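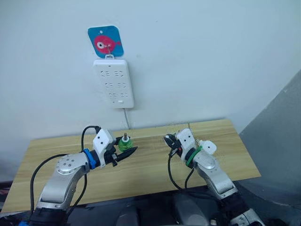 Slide 1. Two-arm cell, left arm holding the green part.

Open with the task. Student project, Parkport robotics course, team Senia. One arm holds a small green bottle, the other works on whatever sticks up out of the top. Neither arm is bolted to the table, so the table position has to be checked before every session.

Arm naming: blue band is left, green band is right. Use the colors in the talk. "Left" gets confusing once we switch to wrist views.

Control: Nakajima planner, one process per arm, shared clock. Say why we dropped the single-process version (one stalled arm froze both). Do not go into the message format unless asked.

Data: 157 recorded runs over 12 lab sessions. Of these, 7 were discarded for clock drift. Failures stay in the set. 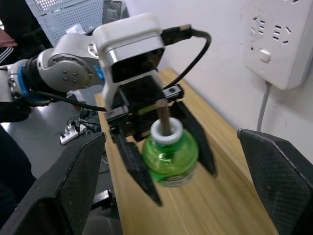
Slide 2. Wrist view from the second arm. Bottle upright between the fingers, stick in the neck.

Points for this slide:
- Translucent body, highlights on one side. The edge detector locks onto the highlight. We now fit to the white collar.
- The stick is thin and brown. Depth is unreliable on it, so its position is inferred from the collar center.
- Own fingers fill both lower corners of the view. Masked with a fixed template, redone after any finger change.

Grip force: 3 settings tested, middle one kept. Plot is in the Fevetti report, backup slides.

Pause for questions on perception before going on to timing. If short on time, skip timing and go straight to the failure table.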